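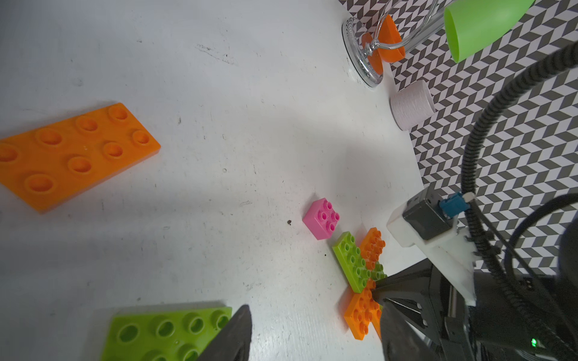
6.3 Teaching a brick class from the wrist view

Larano Perception needs one saved class for each brick shape and color you want to pick. A small pink 2x2 brick standing by itself makes a good first class.

1. In Luswood, open Cell > Live and select the wrist view.

2. Jog the arm until the target brick is fully in view. Parts of the fingers may stay in view. The finger mask removes them in step 4.

3. Press Freeze. The arm holds its position until you press Release.

4. Select Mask > Fingers and check that the overlay covers both dark gray fingers down to the lower edge. If it spills onto a brick, lower Mask margin. The default is 13.

5. Draw a box around the brick and include all four studs. Leave out table marks and crumbs.

6. Type a class name and press Save. Names can't contain spaces.

7. Press Test. The match score should be 95 or higher. If it is lower, delete the box and draw it again.

Note: Bricks that are joined or touching are often returned as one object. Turn on Split by color before you test a cluster of lime-green and orange bricks. Two joined bricks of the same color still have to be boxed by hand.

Note: Clear glass gives poor edges. Draw an Ignore zone over any glass or cups at the far side of the table. Ignore zones are saved with the cell, and a new class does not clear them.

CAUTION: Release restarts the motion queue. Clear the queue before you press it, and keep your hands away from the fingers.

Error 507 (class not stored) means the link to the Wanport controller dropped during Save. Reconnect, then repeat from step 6.

To set grip force for the new class, go to section 9.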